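Hilevon revises power rating rules for countertop microwaves

18th June

Household appliance testing service Hilevon has published a revised procedure for measuring the usable output of countertop microwave ovens, replacing a method it had applied to small models with mechanical controls. The new procedure takes effect in January and covers ovens with a rotating plate, whether sold for homes, dormitories or staff kitchens.

Under the old method, a single container of water was heated at full power and the rise in temperature converted to a wattage figure. The revised version keeps that step and adds a second run at the medium setting, a cold-start run, and a run with a starchy food load in a shallow bowl. Results from all the runs will appear on the test sheet, and the headline figure will be taken from the lowest full-power result.

Pramila Kanaujia, who led the revision, said the change was prompted by differences between ovens carrying the same rated output. In a batch of 57 ovens bought at retail, 40 reached the printed output on a warm start. Fewer did so from cold. "The rating on the back describes the oven under favorable conditions," Kanaujia said. "Most people heat one bowl and close the door again until evening."

The medium setting was the main source of disagreement during drafting. On ovens with a simple timer knob and a power knob, medium power is produced by switching the magnetron on and off over a fixed cycle. If the cycle is long and the heating time is short, the food may receive much more or much less energy than the setting suggests. The draft allowed a heating time of 2 minutes for this run. Severyn Bondarchuk of the kitchen equipment supplier Cludance objected that a run that short would mostly record where in its cycle the oven happened to start. The final text requires the run to be repeated from different points in the cycle and the spread reported alongside the average.

Line voltage will also be recorded. The procedure calls for the supply to be held steady during each run and for the reading to be taken at the outlet – older test sheets gave only the nominal value. Extension cords are excluded.

Ovens already rated under the old method will keep their figures until the model is next submitted. Hilevon will mark those entries on its public list. Retesting is optional and carries a flat fee of 100 dollars per model, with no charge if the oven fails to complete the cold-start run.

Roksolana Semeniuk, who buys equipment for the student housing operator Skuvness, said the spread figure would be more useful to her than the headline number. Many of the units she orders are the two-knob type, and complaints tend to concern uneven reheating at reduced power.

Comments on the food-load section remain open. The bowl is specified by diameter and wall height, but its material has not been settled. 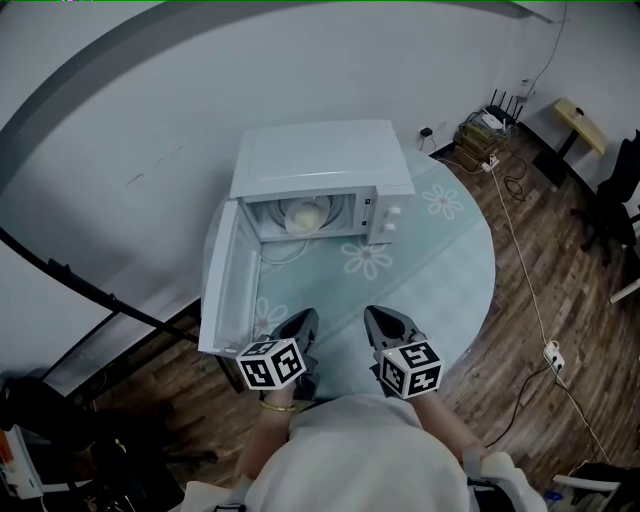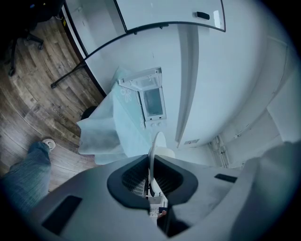

First picture: a microwave oven with two control knobs, its door open and a bowl inside.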